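I have been told three times since January that I ought to be washing my clothes at 20 degrees with a laundry sheet instead of liquid. The last time it was a leaflet through the door from Trevar, who would like 65 pence a wash from me and promise that I will "never look back". I have looked back. I bought a box, used the lot, and I have opinions.

The sheets look like thick paper and smell of a hotel corridor. You tear one off and lay it in the drum. For shirts worn once to an office they are fine, but then so is water. I suspect a good half of what we put through the machine isn't dirty at all, and any product tested on it will look marvellous.

Gardening trousers are another matter. I put two pairs through with a Trevar sheet and the knees came out the same brown they went in. I did it again with two sheets (now £1.30, if you're keeping up) and got a slightly paler brown. Then I used the supermarket powder my mother used, at 40, and they were clean.

The box says 600 uses "in independent trials". Trials of what, on what, and by whom? I wrote and asked. The reply thanked me for being part of the journey.

Tusetetti, the other lot, are at least cheaper, and their packet admits in small print that greasy stains may need treating first. Treating with what? With a stain remover, sold separately, by Tusetetti. Collars, cuffs and anything that has been near a bike chain all count as greasy, as do work gloves.
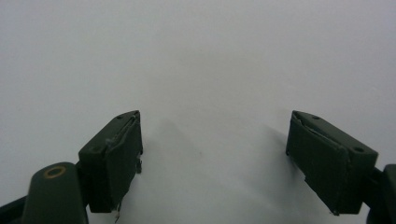
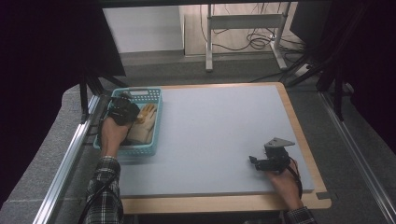 Fouad Haddad wrote in after my last grumble to say that I was being unfair, that he has used the sheets for a year in a hard water area with no trouble, and that the real problem is people stuffing the drum so full nothing can move. He may have a point about the drum. Mine is usually packed to the door, and I did go back and try a half load. The knees were better. They still weren't as good as with the powder.

What I can't get past is the claim about plastic. Yes, there is no bottle. But powder has come in a cardboard box for as long as I can remember, and no one has ever sent me a leaflet about it. A big box does me roughly 100 washes and lives under the sink, where it gets a bit damp in one corner and has to be hit with a spoon.

I still have half a packet of the Tusetetti ones. They're going on holiday with us, for swimming things and T-shirts.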